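Wednesday, April 3, 2019
By the tooling desk, Galine newsletter
14 shares | 3 comments

I promised last month that I'd write up the new labelling tool, so I've finally sat down with a big mug of tea to do it. Flinavley (yes, we kept the name, you all voted for it) is the bit of software that takes first-person video of household chores and chops it into short pieces our planner can learn from. Reach, press, wipe, let go, that sort of thing.

The old version cut the video wherever the hands slowed down. Sounds sensible! But people slow down all the time when they clean. They stop to look at a mark, or they shift their weight, and we ended up with hundreds of tiny clips that meant nothing at all. I went through 300 of them one wet afternoon and threw out 57 before I gave up and went to change the code.

The new version looks at what each hand is touching and only makes a cut when that changes. It also keeps a separate track for the left and the right, so one hand can be busy while the other is just hovering about. I was quite nervous about this — two tracks means twice as many ways to be wrong — but the planner seems much happier with it. Kidholm, our test set, is almost 2,000 clips now and the whole lot runs overnight on the one machine under my desk.

Floor cleaning is still my favourite thing to test on, and also the thing that breaks most. Shiny tiles throw bright spots of light back at the camera, and the hand finder used to grab on to them as if they were fingertips. Pale things on pale floors are nearly as bad.
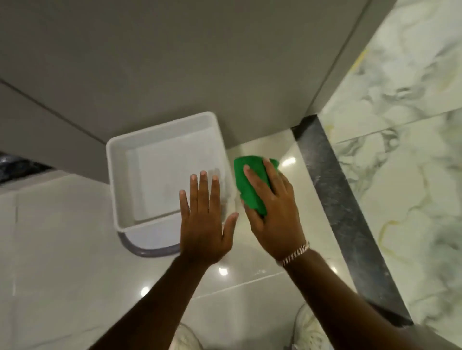
A bright green cloth is a gift by comparison, and the right hand gets its "press" label nice and early. The left is harder. An open hand near the rim of a basin could be holding it, or about to, or doing nothing much, and from one still I couldn't tell you either. So Flinavley now has an "unsure" label, and it waits for more video before it makes up its mind. I fought against adding that for weeks (it felt like cheating) and now I'd hate to lose it.

Next job is getting the labels into Estrella so the planning folk can search them without asking me for a spreadsheet. There's a rough build on the shared drive if you fancy a go. It takes 48 seconds to start up, I do know about that, and please send me any clip where it swaps left and right, as I'm still hunting for that bug.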